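Which cut of Orkel is on the Pinum disc?

I have the Pinum release of Orkel and the runtime on the back says 100 minutes. Every reference I can find gives 129 for the theatrical version. Is the Herkora station sequence missing, or is this a speed difference? 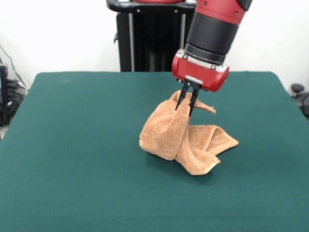

Player is region free, disc bought used, catalog number 627.

2 answers

Answer 1 (accepted)
Speed does not explain it. A 24 to 25 fps transfer shortens a film by 4 percent, so 129 would come down to 124. You are missing 29 minutes. Catalog 627 is the export cut. The station sequence is gone, and reel 2 starts after the docking. The score by Insaurralde was re-edited to cover the joins, so the chapter 8 cue ends early.

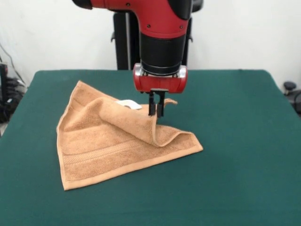 The full version is on the later two-disc set, same spine color, different number. Check the disc label before buying, as used copies get put in the wrong case.

Answer 2
Mine says 100 too. Never noticed anything missing, the ending is still bad. Does yours have subtitles for the alien dialogue? Mine doesn't.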